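The Blue Cup Stays 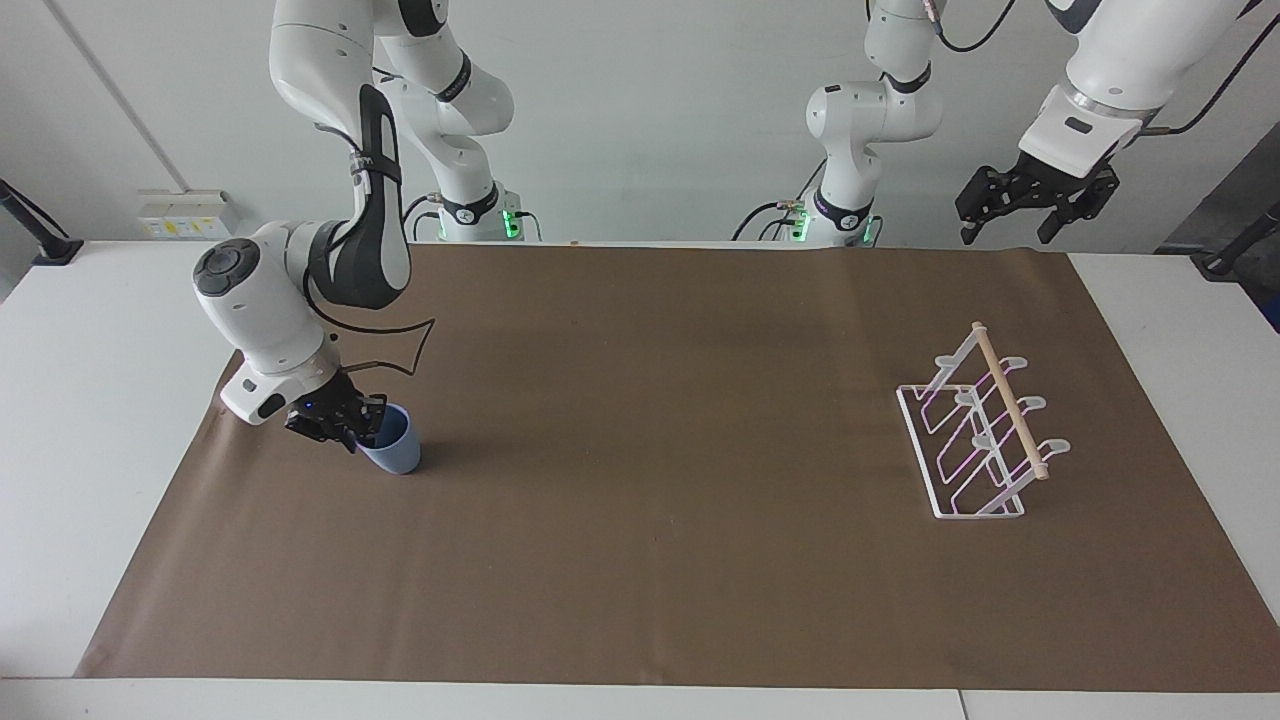

Yesenia Becerra wrote to me after my last post to say that covering a table with brown paper is a waste of good paper, and that a damp rag does the same job for free. Well, Yesenia, I have owned a great many damp rags in my life and I still like my paper!

I started doing it back in April, when we were getting ready to leave the old place in Vollville and every cup and saucer I own had to be wrapped. I bought one big roll, nearly 40 feet of it, and by the time the kitchen was packed I had grown so fond of working on it that I kept the last stretch. You tear off one long sheet, smooth it down with the side of your arm, and let the end curl if it wants to (mine always wants to). You can write on it, too. I made my whole list of what went in which box right there on the table, then tore that piece off and stuck it to the door.

The other thing I learned from that move is how few cups a person needs. I had 12 mugs from the Quezada church sale alone, and I couldn't have told you when I last drank out of most of them. What I reach for now is a plain light blue tumbler, no handle, no pattern, a bit narrower at the bottom than the top. It doesn't shine and it doesn't match anything, and I love it. I drink my water out of it, I've rooted a sprig of mint in it, and on busy days it holds pencils.

I kept two of my mother's teacups as well, because I'm not made of stone. They're up on the high shelf and I say good morning to them.

Next I have to face the baking pans, and I'm putting that off until the weather cools down. If any of you have a good way of storing lids, please write and tell me, because mine slide out every time I open the cupboard.

Filed under: Kitchen Things, Clearing Out

© Getsemaní Figueroa | Write to me | Back to top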